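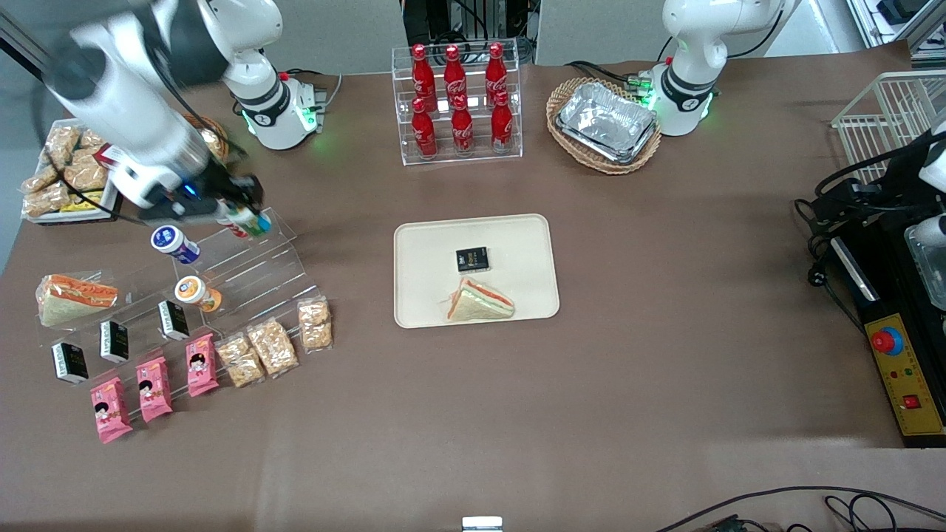 4. Stepped Displays and Shelf Visibility

4.1 Types of display

The stores in our sample used three kinds of fixture for single-serve drinks: flat shelves, sloped shelves, and stepped racks. Flat shelves were the most common and were found in every store we visited. Sloped shelves were mostly in coolers, where the slope lets bottles slide forward as the ones in front are sold. Stepped racks were usually set on counters near the register.

A stepped rack raises the back row so that its labels can be read over the front row. Figure 2 shows a clear acrylic rack of this type with two tiers and three Coca-Cola bottles on each. Racks in the sample had between two and four tiers. Most were clear plastic, and a few were painted wire. We coded a rack as stepped only if the rise between tiers was large enough to leave at least half of each back-row label in view for a shopper standing at the counter. Racks with a smaller rise were coded as flat.

4.2 Sample and procedure

We visited 73 independent stores in Clarkel and Sorkgate during August. Chain stores were left out because their shelf plans are set by a head office, and we wanted cases where the owner or manager decides where each product goes. Each store was visited twice, once before noon and once after 4 p.m. At each visit, one of two coders drew a plan of the drink displays and wrote down the type of fixture, its height above the floor, its distance from the register, and the products on it. Coders did not move stock or speak with shoppers.

Shoppers were interviewed outside the store after they had paid. We asked what drinks they remembered seeing, where in the store they had seen them, and whether they had bought one. The interview took under three minutes. In all, 1,339 shoppers agreed to take part. Of these, 800 had passed a stepped rack on the way to the register, according to the store plan. The others had been in stores with flat or sloped fixtures only, or had paid at a second register with no rack beside it.

4.3 Recall of front and back rows

Shoppers in stores with flat shelves named products in the front row far more often than products behind them, as expected. With stepped racks the gap was smaller. Back-row products were still named less often, but the difference was no longer clear once we took the height of the rack into account. Racks placed well below elbow height gave results close to those for flat shelves. From that angle a shopper looks down mostly on caps, and the rise between tiers does little to bring the labels into view.

Recall also depended on what was on the rack. When both rows held the same product, shoppers often could not say which row they had looked at, and we dropped the row question for those racks. This cost us more cases than we had planned for. Owners told us that they fill a rack with one product when a distributor supplies the rack, and mix products when they buy it themselves. Two distributors in the area, Vermeulen and Rullidex, supply racks to their accounts, but neither keeps a record of where a rack is placed after delivery.

4.4 Recall and purchase

Better recall did not carry over to purchases in any simple way. Shoppers who named a drink from a counter rack were only slightly more likely to have bought one than shoppers who named none. Many already had a drink from the cooler in hand when they reached the register. Several said they would not buy a drink that had been standing at room temperature, however well they could see it. This matches the view of Sum-yee Tam, who coded the Sorkgate stores and noted in her field log that counter racks there were restocked less often than coolers - in some stores the morning and afternoon plans were the same down to the last bottle.

We did not record price tags on the racks at either visit, so the effect of price cannot be separated from the effect of position. Section 5 returns to this point using the receipts that store owners agreed to share.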